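Hamus Community Telecommunications Advisory Service
May 24, 2024

1/ Many households and small organisations in our region still rely on a fixed home or office telephone. Over the coming months a number of these services will move from the copper network to a broadband connection. This thread sets out what customers should check before their changeover date.

2/ The change affects the line, and in most cases it does not affect the telephone number. Customers who wish to keep their existing number must say so when they place the order. A number that has been cancelled before the transfer is complete can be difficult to recover, and we recommend that no one cancels an old service on their own initiative.

3/ Your provider should write to you before any work is booked. The letter should state the date of the changeover, the equipment that will be supplied, the monthly charge and the length of the contract. If any of these four items is missing, please ask for it in writing.

4/ Be cautious of unexpected calls about the changeover. A legitimate provider will not ask for remote access to your computer or for payment by gift card. If in doubt, hang up and ring back on the number printed on your most recent bill.

5/ Most corded telephones made for the old network can be used with the new one. The handset is plugged into the voice port on the modem, usually marked with a telephone symbol, instead of into the wall socket. Very old rotary models may receive calls but be unable to dial out, depending on the modem.

6/ Please consider where the modem will be placed. In older homes the telephone is often in the hallway or kitchen, while the new connection point may be in a garage or front room. A longer cable, a cordless base station or additional internal wiring may be needed. Internal wiring must be carried out by a registered cabler.

7/ If you have several wall sockets in use at present, be aware that they may not work after the changeover unless they are rewired. Customers with an extension in a bedroom, which is common among our older members, should raise this with the provider at the time of ordering.

8/ Power is the most important difference. A traditional corded telephone drew its power from the exchange and usually continued to work in a blackout. A telephone connected to a modem will stop working when the modem loses electricity. This applies to corded and cordless models alike.

9/ A battery backup unit can keep a modem running for a limited time, but it will not help if the network equipment in your street has also lost power. We advise every household to have a charged mobile available, and to find out in advance where in the home it has reception. 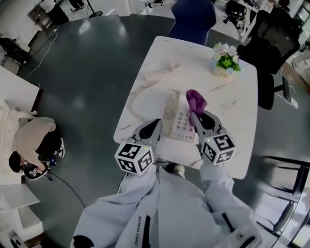 10/ Households in areas with poor mobile coverage should tell their provider so before agreeing to a changeover date. Some may be eligible for a different arrangement. Ask the provider to record your advice about coverage and to give you a reference number for the conversation.

11/ Medical alarms require particular attention. Many personal alarms, including pendants worn around the neck, were designed to dial out over the copper line. Some will not work on the new service, and others will work only while the power is on. Contact the alarm supplier, and do so well before the changeover.

12/ The same advice applies to back-to-base security alarms, lift emergency telephones, fire indicator panels, fax machines and older EFTPOS terminals. Responsibility for checking this equipment generally rests with the owner of the premises. Strata and body corporate managers should keep a written list of every line in the building.

13/ We strongly recommend that alarms be tested on the day of the changeover and again within the following week. The supplier can place the alarm in test mode so that no emergency response is triggered. Please do not ring Triple Zero to test a line.

14/ Customers who are deaf or hard of hearing, or who have a speech impairment, should ask whether their present equipment is compatible. This includes amplified telephones, flashing ringers and teletypewriters. Replacement equipment may be available through your provider's disability equipment program. Approval can take some time, so an early application is advisable.

15/ In February we surveyed 700 member households about their telephone arrangements. The results were sobering. A considerable proportion had not told their alarm supplier that their line was changing, and many believed that their home telephone would continue to operate in a blackout because it had always done so.

16/ In response, we have prepared a printed guide, "Keeping Your Home Phone", in large type. It is 8 pages long and is available free of charge at our offices and at participating libraries. Copies can be posted to members who are unable to travel. Bulk orders from retirement villages and neighbourhood centres are welcome.

17/ We have also arranged information sessions with our partner organisation, Nallitz Neighbourhood Centre. Each session runs for an hour and a half, with time set aside for individual enquiries. Please bring a recent bill and the make and model of any alarm. The venue is wheelchair accessible and a hearing loop is installed.

18/ Members have asked whether they should give up the fixed telephone altogether. This is a personal decision. A mobile may be cheaper, particularly for those who make few calls. A fixed telephone may suit people who find small screens difficult, who have family members accustomed to ringing the one number, or who prefer a larger keypad.

19/ Before making that decision, look closely at twelve months of bills. Line rental is often bundled with internet, and removing the telephone may not reduce the total by very much. Check also whether calls to mobiles, 13 numbers and overseas destinations are included in the plan. International calls remain a common source of unexpected charges.

20/ If you do give up a fixed number, make a list of every organisation that holds it. Banks, medical practices, pharmacies, insurers, the local council and government agencies should all be notified. Pay special attention to any service that uses the number to confirm your identity.

21/ On the day itself, the service may be unavailable for several hours. Arrange for an adult to be at home if a technician is to attend. Keep the old equipment in place until you have made and received a test call on the new service. Ask a friend or relative to ring you, and confirm that your number is displayed correctly on their telephone.

22/ If the sound is faint, echoes or drops out, turn the modem off, wait for a minute and turn it on again. Check that the telephone cord is firmly seated at both ends. Should the fault persist, try a second telephone in the same port before reporting the matter. This will help the provider to establish whether the fault lies with the telephone or the service.

23/ Unwanted telephones should not be placed in household rubbish. Corded and cordless models can be left at most council e-waste collection points. Remove rechargeable batteries from cordless handsets first, tape over the terminals and place them in a battery recycling bin. Leased equipment must be returned to the provider, otherwise a fee may apply.

24/ Complaints should be made to the provider in the first instance. Note the date of each call, keep copies of correspondence and ask for a complaint reference. If the matter is not resolved within a reasonable time, you may take it to the Telecommunications Industry Ombudsman. The service is free for residential and small business customers.

25/ Our staff can help members to prepare a complaint or to complete an equipment application. We do not sell telephone services and receive no commission from any provider. Appointments are available in person or by telephone, and interpreters can be arranged on request.

26/ Replies to this thread are monitored during office hours. Please do not post your telephone number, account number or address in a reply. Enquiries involving personal details should be made directly to the Hamus office or to the front desk at Nallitz Neighbourhood Centre.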